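Machines and Chores, Session 4
Can they do the housework yet?
Notes to go with the talk, February 2021

These are my own notes, tidied up a little, so they wander where I wandered. If you missed the session, read them with the reading list from last time. If you were there, skip to the homework at the end, and please do the homework this time!

Where we left off

Last time we talked about the factory arm that puts the same bolt in the same hole all day, and why it's so good at it. Somebody built the whole room around that arm. The bolt always arrives the same way up, the hole is always in the same spot, and there's a fence so no person wanders through. Shuk-fan Hsueh asked at the end why we can't just bring that arm home and have it load the dishwasher, and I said I'd need a whole session to answer. So that's what this one was.

The short version is that your kitchen has no fence and the plates don't arrive the same way up. The long version takes a few pages.

What we mean by a chore

I like to split a chore into the pieces a machine would have to get right. Take wiping a counter. First you have to know there's a counter, and which of the things on it belong there. You have to lift the toaster or go around it. You have to press hard enough to get the jam off and not so hard that you shove the fruit bowl onto the floor. Then you have to decide you're done, and that last one is harder than it sounds (ask anyone who shares a kitchen).

For each chore I want you to ask four questions. Can the machine find the thing? Can it get hold of it? Can it move it without wrecking it or whatever is nearby? Can it tell when to stop? Write those down, because I'll keep coming back to them.

The Skelavgate flat

The case I spent the most time on was the test flat at Skelavgate. It's a normal two-room place with normal furniture, and the people who run it made a list of 190 small jobs that a tidy person might do in a week. Close the drawer, put the book back, hang the towel, that sort of thing. They let one arm on a rolling base try each job with no help. It managed 31 of them well enough that a visitor wouldn't have gone back and fixed anything.

I had people in the room laughing at that number, and then I had people saying it was much higher than they'd have guessed. Both reactions are fair! What matters for us is which jobs landed on which side. Drawers and doors did well. They only move one way, and they stay attached to the house when you get it wrong. Towels did badly, and so did anything in a bag. Books were fine lying down and hopeless when packed tight on a shelf.

Wen-hsiung Man pointed out that a lot of the failures came right at the end of the job, with the thing already in the hand. I hadn't noticed that until he said it. Picking up gets all the attention, but putting down well is its own skill, and most of us have been practicing it since we were toddlers.

The shop floor in between

Halfway between the factory and the kitchen you've got places like the Cordier workshop, where they pack and unpack household goods all day. It isn't as neat as a car plant, but somebody does sweep the floor and the boxes do have labels. They tried a packing arm on the Flevo line for 28 days. It handled the plain cartons nicely, and the crew kept the odd-shaped stuff for themselves. When I asked if they'd want it back, the answer was yes for mornings and no for the rest of the day, when the mixed loads come in. I love that answer. It's the kind you only get from people who've had to work next to the thing.

I'd like you to be suspicious of any demo that doesn't tell you what the mixed load looks like. One perfect box on a clean table tells you very little about the box after it.

Practice runs on a computer

A big part of the session was on simulation, so let me go over it again for the people at the back who couldn't see my screen. Real tries are slow. Somebody has to reset the room, things get dropped, parts wear out. So you draw the room in software, put a drawn arm in it, and let it try there as often as you like. The Tinunden group told us they ran 911 tries at one job in the drawn room before they let a real arm touch anything.

The job I picked to walk through was moving framed pictures, which anybody who has ever moved house will have feelings about. A frame is flat, wide and thin at the edges. There's a part you may hold and a part you really shouldn't, and the part you shouldn't is most of it.
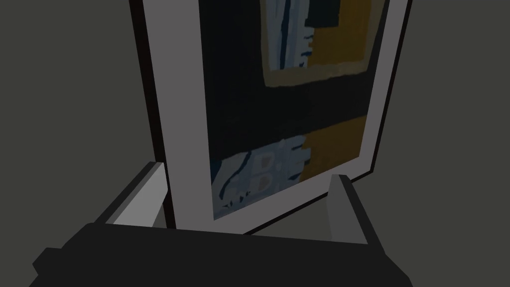

Go back to the four questions with that job in mind. Finding it is easy enough, since a picture is big and doesn't hide. Getting hold of it is where I'd start to worry. A gripper with two fingers wants something narrow between them, and a big picture seen face on is anything but narrow. You and I would use two hands, one on each side, and we'd change our minds about the grip partway through without even noticing. An arm with one hand has to pick an edge and live with it, and then all the weight is hanging out to one side, trying to twist loose.

Moving it is about the corners. People forget how far a corner swings when you turn a wide thing in a doorway. Software is pretty good at this part, better than I am on moving day.

And stopping? For a picture, that's either leaning safely or hanging straight. Leaning is a friction problem, and friction is exactly what drawn rooms tend to get a bit wrong. A drawn floor has one slipperiness all over. Mine has a rug, a waxed bit and a patch where somebody spilled juice in January. So a good score in software makes me hopeful, and then I want to see the real floor.

So, yet or not yet?

My own view, and you're welcome to argue with it: single jobs in a known room, yes, some of them, slowly. A whole chore from start to finish with nobody watching, not yet. I'd happily let a machine open and close things in my house today. I wouldn't let it carry my grandmother's mirror — ask me again in a few years.

Homework

Pick one chore you did this week. Split it into steps, as small as you can stand, and answer the four questions for each step. Mark the step where you think a machine would give up first. Then do the chore again and see if you left anything out (you will, I always do).

Bring it on one sheet of paper. Next session we'll swap sheets and talk about laundry, so if you've got a fitted sheet you can spare, bring that too.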